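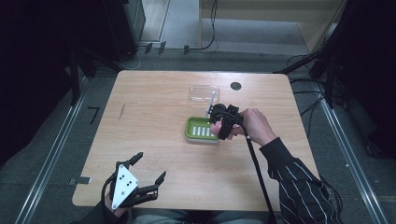
Seifenschale

Eine Seifenschale (regional auch Seifenablage, bei meiner Oma einfach das Seifenschüsserl) ist ein flaches Gefäß, auf dem ein Stück Seife zwischen zwei Benutzungen liegt und abtropft. Klingt banal, ich weiß, aber ich sammle die Dinger seit Jahren und finde, sie haben einen ordentlichen Eintrag in diesem Haushaltslexikon verdient! Stand des Artikels: 2022-03-19.

Aufbau

Die einfachste Form besteht aus einem Teil mit erhöhtem Rand und ein paar Rillen oder Noppen am Boden. Zweiteilige Schalen haben einen Einsatz, der in einer äußeren Unterschale sitzt. Das Wasser läuft durch Schlitze oder Löcher im Einsatz nach unten ab und bleibt dort stehen, bis jemand es ausleert (bei mir zu Hause leider meistens ich). Dazu kommt manchmal ein Deckel, durchsichtig oder farbig, der die Schale zur Dose macht. Streng genommen müsste man dann von einer Seifendose sprechen, im Laden steht aber beides kreuz und quer durcheinander und ich nehme das auch nicht so genau.

Bei den Schlitzen gibt es echte Unterschiede. Lange, schmale Öffnungen quer zur Schale lassen sich mit einer alten Zahnbürste gut durchputzen, kleine runde Löcher setzen sich gern zu. Wer kalkhaltiges Wasser hat, so wie wir hier in Trostberg, merkt das ziemlich schnell.

Material

Verbreitet sind Keramik, Kunststoff, Metall, Holz und Glas. Keramik steht schön schwer auf dem Waschtisch, verzeiht aber keinen Sturz - meine blaue aus Cetcombe, ein Urlaubsfund, hat genau einen Winter überlebt. Holz sieht toll aus und braucht viel Luft, sonst wird es grau. Kunststoff ist leicht, billig und in jeder Farbe zu haben, von Zartrosa bis zu einem Grün, das man noch im Halbdunkel findet (ich mag das ja!).

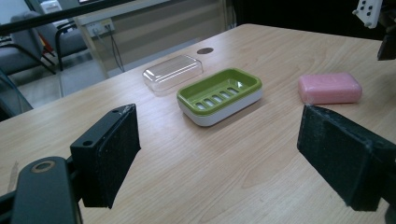
Bei der Farbwahl scheiden sich übrigens die Geister. Yuxi Fang, mit der ich seit Februar Schalen tausche, schwört auf kräftige Einsätze in heller Unterschale, weil man Seifenreste darauf sofort sieht und dann auch wirklich mal wischt. Ich hatte lange nur Weiß und muss zugeben, dass sie recht hat.

Größe und Passform

Ein Seifenstück sollte rundum etwas Platz haben. Liegt es stramm zwischen den Rändern, kommt an die Seiten kaum Luft, und beim Herausnehmen rutscht es einem durch die Finger. Frische, handgeschnittene Stücke sind oft höher, als man denkt, da geht dann der Deckel nicht zu. Mein dickster Block war eine Olivenseife mit 212 Gramm, die habe ich am Ende halbiert, mit dem Brotmesser und sehr viel Gefluche. Normale Toilettenseifen passen in fast alles, und nach ein paar Wochen Benutzung sowieso.

Der Deckel

Deckel sind praktisch auf Reisen und im Sportbeutel, am Waschbecken eher nicht. Unter einem geschlossenen Deckel hält sich die Feuchtigkeit und die Unterseite der Seife wird weich. Ich lege ihn zu Hause einfach daneben und setze ihn erst auf, wenn die Seife trocken ist. Durchsichtige Deckel haben außerdem die Angewohnheit, auf einer hellen Tischplatte zu verschwinden, ich habe schon zweimal einen gesucht, der direkt vor mir lag.

Reinigung

Einsatz herausnehmen, Unterschale ausleeren, beides mit warmem Wasser abspülen. Gegen Kalkränder hilft bei Kunststoff und Glas ein Schuss Zitronensäure, bei Naturstein bitte nicht, der wird davon fleckig. Eingetrocknete Reste weiche ich über Nacht ein. Die abgekratzten Krümel kann man sammeln und in einem Seifensäckchen aufbrauchen, das geht erstaunlich lange.

Sammeln

Eine Szene gibt es tatsächlich, klein und sehr nett! Meine eigene Sammlung steht bei 86 Stück, auf Flohmärkten zahle ich selten mehr als ein paar Euro. Für signierte Keramik werden auch mal bis zu 300 Euro verlangt, da bin ich raus. Gesucht werden vor allem komplette Stücke, denn Einsätze und Deckel gehen beim Umzug gern verloren, und eine Unterschale allein will hinterher keiner haben.

Siehe auch: Seifendose, Seifensäckchen, Seifenspender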